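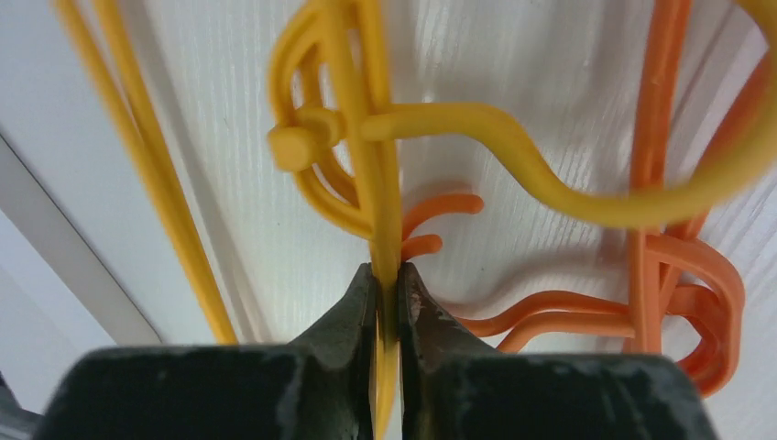
2 min read

Hangers are the hardest thing our student club has tried to get two arms to handle. They hook together, they slide, and they never land the same way twice. These are the tips we wrote down in April for the Daritz team, and most of them work for a pair of hands at home too.

Untangle before you hang. Pull on the hook end. Pulling on the shoulder drags the next hanger along with it.

Grip one rod at a time. If the fingers close on two rods pressed together, open up, shift a little and try again.

Use different colors. Two hangers of the same color lying across each other are hard to tell apart, for a camera or for a tired student.
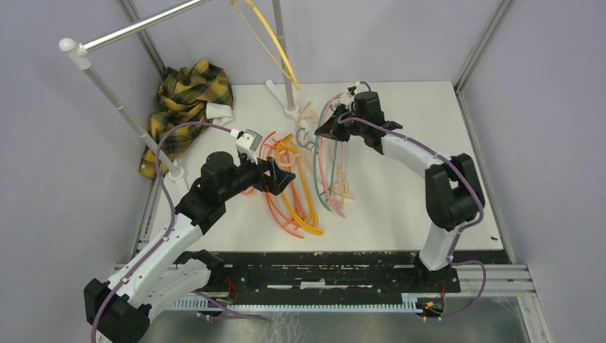
Put the rack where both arms can reach it before you write any code. We moved ours 3 times. Keep shirts away from the pile until the hangers are sorted - a sleeve catches on everything.

Go slow at first. We run at up to 55 percent speed until a new routine has worked twice in a row.

Elīna Kairys keeps the club's log, so send her anything we missed.

2 comments

Corrado Mancuso
Do you store them nested or loose? Ours lock up in the box.

Elīna Kairys
Nested, all hooks facing the same way.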